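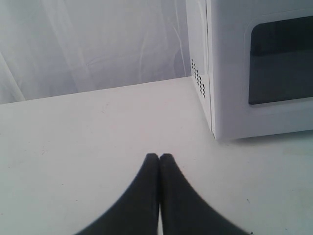

No. 16

May 4, 2021

Kitchen claims thread, the microwave one. Several of you asked for it and I kept putting it off, mostly out of fear that I'd end up agreeing with somebody.

The claim, as printed on the back of the Lullov steam pod: "Restores your microwave to showroom condition in minutes." The price: $24. The contents, once you get past the packaging: a plastic cup with holes in the lid that you fill with water and vinegar.

I already own a thing that holds water. I own several. One of them is a cream bowl with a bit of dark flowery print low down on the outside, and it has been in cupboards of mine longer than any gadget I've ever bought.

So the question for this thread is whether a bowl does what the pod does, and after that whether either of them does what people say. Those are separate questions and the Lullov box would really like you to skip the second one.

Background: white microwave, white table, and white hides nothing. I'd wiped the outside and the table and felt pretty good about myself. Then I opened the door.

Soup, mainly. Some oatmeal from December, if I'm reading the layers right.

First thing I don't believe: the times. The Jenmont cleaning page says two minutes. The pod leaflet says up to eight. A blog that copied Jenmont nearly word for word says five and then "or until steamy." Those can't all be the right number for every microwave, and not one of them mentions wattage.

Mine is a weak old one. Two minutes gets a bowl of water to the temperature of a bath. You could float a duck in it.

At five minutes the door fogged. At five minutes plus another five of leaving the door shut, the splatter on the ceiling wiped off with a dishcloth. I'll give the method that. The waiting seems to be most of it, and it's the part everyone leaves off because it makes the headline longer.

Second thing I don't believe: the lemon. Or the vinegar. Or the lemon AND the vinegar, which is what Jenmont wants, plus a sprig of rosemary for reasons I can only assume are photographic.

I've done it with vinegar and I've done it with plain tap water, on messes I'd call equally bad. The vinegar one smelled of vinegar. The plain one didn't. The cloth looked the same.

Yes, I know, acid cuts grease. I'm sure it does when you put it on the grease. I'm less sure about a couple of spoonfuls in a bowl of water sitting underneath the grease and sending up steam.

If you like the lemon, use the lemon. I'm not the lemon police – I just don't want to be told it's chemistry.

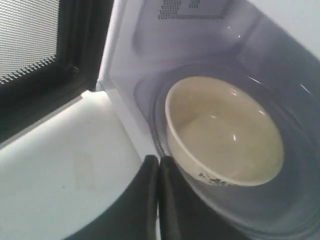

Which brings me to the bowl itself, and the words "microwave safe," and the amount of faith people put in a stamp on the bottom of a dish.

Mine has no stamp. Maybe it had one once. The print on the outside is the part I'd worry about, if I were going to worry, because some old decoration has metal in it and metallic trim is the classic way to get a light show.

This one is leaves and sprigs. No gold, no silver, nothing shiny in the pattern, and it has never so much as crackled at me. That isn't proof. It's a bowl with a clean record.

There's a home test that goes around: put the empty dish in next to a mug of water, run it a minute, feel the dish. Cool dish good, hot dish bad. As a rough sort it's fine by me. It tells you whether the dish is soaking up heat. It does not tell you what's in the glaze, and I've seen it sold as if it does.

Brorholm, the housewares place by the bus station, has a sign over the bowls that says ALL CERAMICS MICROWAVE SAFE. All of them! Including, on that same shelf, a set with a gold rim. I asked. The answer was that the sign was for the shelf in general.

So there you go. I don't trust the sign, I trust the rim.

Third thing: you can put the bowl anywhere on the turntable. Some people say dead center. Some say always at the edge so it travels through the hot spots. For a bowl of food I can see the argument. For a bowl of water you're boiling to make fog, I can't think why it would matter, and I've tried it both ways and it didn't.

What does matter is taking the glass plate out afterward and washing it in the sink. Steam does nothing for what's underneath. I lifted mine and found a noodle lying along the track the wheels run on. It had been run over many, many times.

Every steam-cleaning article I looked at ends with the author wiping the walls and standing back. I want to see under their turntables.

Fourth thing, and this is the one with actual risk in it: "Water can't boil over if it's only water." I've seen this said with total confidence. Plain water in a smooth cup can get past boiling without bubbling and then go all at once when you move it. It's uncommon. It's also the reason I stick a wooden spoon in, and the reason I leave the door shut and go do something else.

The Lullov leaflet does warn you to let the pod cool. Small type, last panel, after the picture of the smiling family. Credit where due, I suppose.

Now the plate question. I keep a steel plate by the microwave. Big round one, scuffed to death, a thin pale scratch near the middle I can't account for. Hot bowl comes out, bowl goes on steel plate, table survives.

The claim from my inbox is that I should be using a proper trivet, specifically the Fang bamboo one, because steel "transfers heat straight through to the surface below."

Steel does carry heat, sure. But my plate has a raised rim and a wide flat middle and the heat from one soup bowl spreads out over all of it. I've put my hand on the table right afterward. Slightly warm. I've had worse from a laptop.

I wouldn't do it with a cast iron pan straight off the burner. I'm talking about oatmeal.

What a steel plate also does is catch drips, and it goes in the dishwasher, and I have no feelings about it. Bamboo I'd have to look after. I've been down that road with a cutting board.

Then there's the scratches, which I get more mail about than you'd think. The swirly scuffs on old steel plates are supposed to be "harboring bacteria." I went looking for where this comes from and kept landing on pages that sell plates.

My position: wash it, dry it, stack it. If there's a crusty spot, scrub the crusty spot. A scratch you can see and barely feel with a fingernail isn't going to keep me up at night.

The cure people recommend is a baking soda paste rubbed in circles. Look at your plate. Look at the shape of the marks. Guess what I think made them.

(Mine, anyway. I did the paste for years. It came up lovely and then it came up dull, and I blamed the dishwasher.)

And before anyone writes in, no, the steel plate does not go INTO the microwave. It lives outside. I know there are microwaves sold with a metal rack, and I know the manual says when you can use it. My manual is long gone, so my rule is no metal, and I don't need a better one. 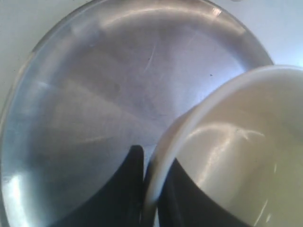
Wenjie Meng: My mother puts the ceramic bowl inside the steel plate to carry it to the table and has done it for as long as I've been alive. Never thought of it as a trivet. But I disagree on the vinegar. Plain water got the food off for me and left the smell of fish. Vinegar got both.

OK, fair, and I should've said so. I was judging by the cloth. I didn't have a smell problem, I had a soup problem, so I've got nothing on fish.

I'd still like to know if it was the vinegar or just that vinegar is louder than fish for a day. Wenjie, if you do it again, sniff on day two and report back.

Someone else asks if I tested the pod at all or just read the box at it. I tested it. Borrowed one, same microwave, same five minutes, same wait. The fog came out of the holes in the lid. The ceiling wiped clean. The walls wiped clean. It did what the bowl did.

One honest point for the pod: it has a lid, so if you knock it on the way out, less of it goes down your arm. If your hands are shaky or you've got kids underfoot, that might be worth money to you. I don't think it's worth 24 dollars, but it's your arm.

One point against: you have to wash the holes.

The product page says it has 2,000 five-star reviews. I read a couple of pages of them and a lot say "arrived fast, can't wait to try." I'd love a follow-up from those people.

So, what I do now. Bowl of water, spoon in it, five minutes on high, door stays shut for five more. Bowl out with oven mitts and onto the steel plate. Wipe the ceiling first so it drips on stuff you haven't done yet. Turntable to the sink. Check the track for noodles.

Stronger microwave than mine, start with three minutes and see if the door fogs. If it boils dry you went too long.

Next one is probably dishwasher salt, which I've been told I need by three separate people, none of whom could tell me if their dishwasher has anywhere to put it. Send me your manuals if you've still got them.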